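4.3 Checking the wrist view before planning

1. Stop the arm and open the Tukton planner. Set the exposure limit to 8 ms.
2. Load the finger mask. Do not trust the default one — it was drawn for a shorter finger.
3. Run Segment > Preview. The confidence score is the software grading itself, so compare the outline with the live view by eye.

Note: Blurred background can come back as solid obstacles. Clear these before you plan.

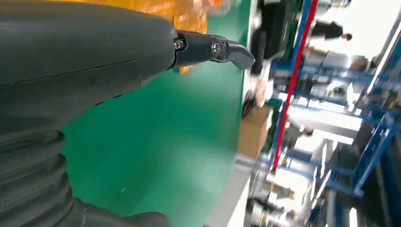
Figure 4-3. Wrist view with gripper finger, green work surface and blue racking.

4. Plan at low speed and step through the path.

Caution: "Path valid" covers only what the planner has mapped. Keep a hand on the stop button.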